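Zoltadton Toy Library: Frequently Asked Questions

Last updated 26 May 2025

Welcome! If you've never borrowed from a toy library before, you're in for a treat. We lend toys, puzzles and games the same way the library across the street lends books, and we love it when new families find us. These are the things people ask most often, at the desk and by email.

Where are you?

In the old seed store on the Urstead side of Zoltadton, ground floor, through the green gate. The Brivska bus stops right outside. If you're driving in from Ongart, use the lot behind the building, as the street in front gets tight in the afternoon. Strollers are fine all the way in (there's a ramp to the left of the steps).

Who can join?

Anyone who spends time with kids! Parents, grandparents, foster families, babysitters, home daycares. You don't have to live in Zoltadton. Plenty of our members come over from Brivska and Ongart, and we're always happy to see them.

What does it cost?

Membership is $9 a month per household. There are no late fees. If that's a stretch right now, tell us at the desk or drop us a line and we'll set you up with a free card. No forms, no questions about your income.

How many things can I take home?

Up to 3 items at a time, for 2 weeks. A boxed set counts as one item, so a train set with all its track is one, and so is a bin of blocks. You can renew by email as long as no one else has put a hold on it.

How big is the collection?

At the last stock check we had 2,056 toys, puzzles and games, and it has kept growing this spring. The puzzle wall alone is worth the trip. We have floor puzzles, wooden knob puzzles for tiny hands, and a shelf of brain teasers that grown-ups keep borrowing "for the kids."

My child is only into pretend cooking. Do you have enough to keep us going?

Oh, yes! Play food is the most borrowed section we have, and we never get tired of it. There are picnic baskets, bakery sets, a pizza shop, tea sets and big mixed bags of fruit and dishes. Kids of very different ages can play with the same bag, too. A toddler will put a strawberry in a bowl and take it out again for half an hour, while a five-year-old writes you a menu and charges you for the water.

If you're not sure where to start, ask for a mixed bag. They're put together from odd pieces that outlived their original sets, so no two are alike, and a toy orange half may end up next to a plate that came from somewhere else entirely. We think they're the best thing on the shelf.

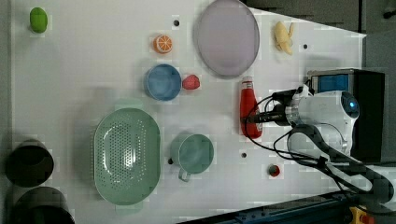

One member wrote to ask whether play food really has to come back complete, as her son had buried a toy carrot somewhere in the yard and she had been too embarrassed to return the rest. Please do return the rest! A missing piece is just a note on the tag. If the carrot comes up in the fall, bring it in then.

What if something gets broken?

Toys get played with, and played-with toys break. Put the bits in the bag, tell us, and that's the end of it. We only ask for a replacement when a whole item goes missing, and even then we'd much rather talk it over first.

How do you clean everything?

Plastic and silicone pieces are washed in warm soapy water and air dried on racks. Wooden toys are wiped with a damp cloth and a mild cleaner. Dress-up clothes and dolls' bedding go through the machine. Please give things a quick wipe before you bring them back, but don't soak anything made of wood and don't put anything in your dishwasher.

Do the electronic toys come with batteries?

They do when they leave us. If they run down while you have them, pop in your own and leave them there when you return the toy.

Can I donate toys?

Yes please, with a few limits. We're always short of construction sets, marble runs, doctor kits and board games for ages six and up. We can't take stuffed animals, car seats, anything with a cracked casing or anything with loose magnets. Complete is nice, but odd play food pieces are very welcome (see mixed bags!).

Can we stay and play?

Please do. The rug area is open whenever we are, and you don't need a membership to use it. Snacks are okay at the small tables by the window. There's a changing table in the restroom.

Do you lend to schools and parties?

Classrooms can get a group card, which has a longer loan period and a higher limit. For birthdays, ask about the party trunks: parachute, bean bags, ring toss, giant dominoes. May is our busiest month for trunks and they go fast, so send us your date as early as you can.

I have a question that isn't here.

Email the desk or come in and ask. If enough people want to know, we'll add it to this page.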